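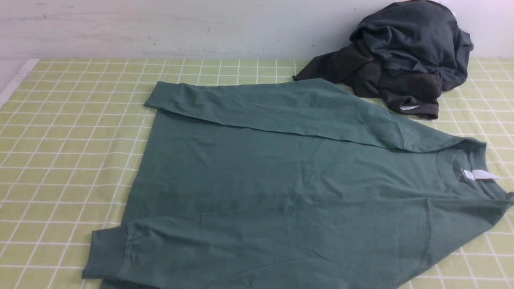
Search the course site Enter keywords Go

Home Linens & Laundry, Unit 4: Folding Knits
Handout posted 3/3/25
Filed under: Handouts, Folding, Tops & Sweaters

Okay, sweatshirts! I get more groans over this unit than any other, and I used to groan too. My first job was in the back room at Sutter, where I folded fleece and sweatshirts until my thumbs hurt, and I still had piles at home that slid over if you looked at them funny.

Before you fold anything, lay it out and smooth it with your flat hands, from the neck down to the hem. Front up or front down? I teach face up for beginners so you can keep an eye on the neckline. If you learned it the other way at home, fine, keep doing it.

Sleeves come next, one at a time. Bring the first one over the body and stop. Look at where the cuff landed. If it hangs past the body a little, that's okay for now, you'll tuck it back when the side comes in. What I do care about is the shoulder. Find the seam where the sleeve joins and flatten it with your fingers, otherwise you get a lump that shows up in the finished fold (and then in every sweatshirt you stack on top of it).

Leave the second sleeve alone until the first is lying straight. Some of you move both together and I know it feels quicker, but then the body twists and you're starting over.

After both sleeves are in, bring the sides toward the middle, then fold the hem up to the collar. Thick ones get one fold, thin ones get two. Ribbed cuffs like to bunch, so give them a little tug lengthwise. Don't stretch them sideways!

A word on surfaces. A bed is too soft. A table with a cloth on it is my favorite, and checks are great while you're learning because you can line up an edge with a row of squares.

Practice for next time: fold the same sweatshirt 10 times. Same one, please, not ten different ones. Bring it with you, folded or not, and we'll try the Jalside shelf fold, which is on page 228 of the reader.

Related handouts
Unit 3: T-shirts and the Flultoteo board
Unit 5: Hoods, zippers and drawstrings
Trelametti drawer dividers, measuring sheet
Summer storage list (July)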